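Perkell Trail Wagon Returns With More Ground Clearance

The Perkell Trail Wagon is back on dealer lots in April, and members who have been waiting for the updated model can now place orders. The body is the same as last year's. Most of the changes are underneath.

Ground clearance is up by an inch, and the front bumper has been trimmed at the corners so it doesn't catch on steep ramps and rutted driveways. The engine is carried over, a turbocharged four-cylinder rated at 177 horsepower. It now comes only with the six-speed automatic. Perkell dropped the manual after last year, and the dealers we spoke to don't expect it to return.

Siiri Lahtinen drove the new wagon for us on the gravel roads north of Warau and came back with a mostly good report. The ride is softer than before, the steering is still light, and the cabin is quieter at highway speed than the old one. She did not care for the new touch controls for the heater. "I had gloves on and couldn't get the fan to turn down," she said. "The old knobs were better."

There are three trim levels. The base car has cloth seats, steel wheels and front-wheel drive. The middle trim adds all-wheel drive and heated front seats, and it is the one we would pick for winter use. The top trim gets a power tailgate and a larger screen, but it also comes with low-profile tires that don't make much sense on a car with this name. Ask the dealer about swapping them for the middle trim's set before you sign. The Laitinen dealership has been doing this at no charge - other dealers may not.

Cargo space is a little better with the rear seats folded, thanks to a flatter floor. The spare is still full size and sits under the floor panel, so you'll have to unload the back to reach it.
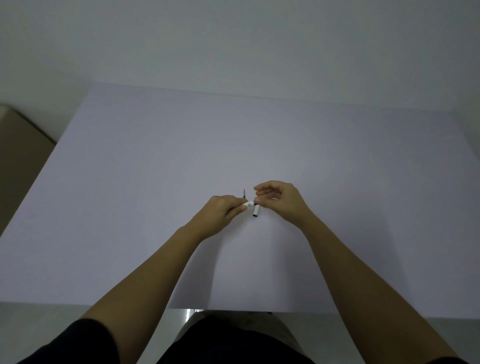
The order form has also changed. The towing package used to be included with all-wheel drive and is now a separate line, so anyone planning to pull a trailer needs to mark it. It can't be added at the dealer later because the wiring goes in at the factory. Iida Ahonen missed that line on her first form and had to send in a second one, which moved her delivery back six weeks.

Members who order through the club get $50 off the roof rack. The Pluvov rack from the previous model fits the new roof rails without an adapter, so if you already own one there is no need to replace it. The cargo liner does not carry over, as the floor is a different shape.

Test drives are open at the Laitinen lot from 10 a.m. Bring your license and your club card.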